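I have wanted to know what goes on inside a differential since June, when the old Laaksonen tiller quit on me halfway down the bean row. Lempi Harju (she taught shop in Bruscombe for years and still can't pass a toolbox without looking in it) told me to quit reading and go get some gears. So I did! I sent off to a little outfit in Rarnness for four small metal bevel gears and a flat white disc with a hole through the middle, and I've been fiddling with them every evening when I should be wrapping presents.

If you've never held a bevel gear, the teeth run along a slope, like somebody shaved a cone. Two of them can meet at a corner and send the turning off in a new direction. I love that. I spent 52 minutes last night just rolling a pair against each other with my thumbs and my tea went cold.

The black mat needs a good wipe, I know, but those teeth catch the light so nicely that I forgive it everything. 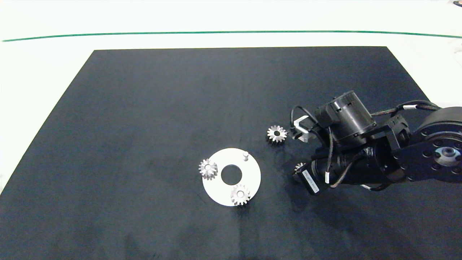
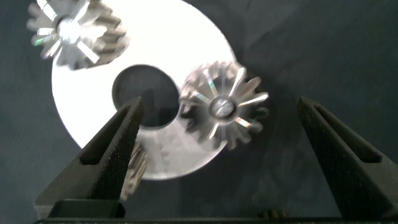
Titness, 17/12/2024

Kaisu Kokkonen wrote to ask which grease I plan on using. I have no idea yet! Lempi says a dab of the thin stuff, and my brother-in-law says none at all while I'm still taking it apart every night. If you have an opinion, leave it in the comments, and tell me where you buy yours.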